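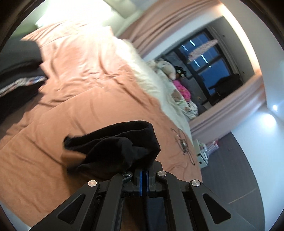 Wann gilt ein Greifvorgang als abgeschlossen? Wenn das Teil am Ziel liegt, beide Finger offen sind und der Greifer eine Handbreit Abstand hat. Vorher läuft die Aufnahme weiter.

So steht es seit März in unseren Regeln für Textilien, und ich schreibe es hier auf, weil ich dazu immer wieder Mails bekomme. In der alten Fassung hieß es nur »nach dem Ablegen stoppen«. Das hat jeder anders gelesen. Im Datensatz Grarka haben wir 989 Durchgänge geprüft, 786 konnten wir behalten. Beim Rest fehlte meistens das Ende.

Die übrigen Punkte, die sich bei uns gehalten haben:

Ein Teil pro Griff. Hängt ein zweites mit dran, wird der Durchgang markiert und nicht gelöscht.

Stoff am Rand fassen, wenn einer zu erkennen ist. Bei zerknüllten Sachen nehmen wir die nächste erreichbare Kante.

Kein Aufräumen vor dem Start. Kissen, Decken und Kleiderhaufen bleiben, wo sie sind.

Schwarze Wäsche bekommt eine eigene Kennung. Sepehr Kazemi wollte das schon bei Pumeck einführen, damals war ich dagegen. Inzwischen sehe ich es wie er.

Pause nach 40 Durchgängen, Fingerbeläge abwischen, Schrauben nachsehen. Eine Sitzung darf bis zu 50 haben, dann ist Schluss.

Offen ist noch, wie wir Fehlgriffe zählen. Ich würde jeden Kontakt ohne Anheben werten, Sepehr nur die, bei denen der Stoff verrutscht. Bis das geklärt ist, steht beides im Protokoll.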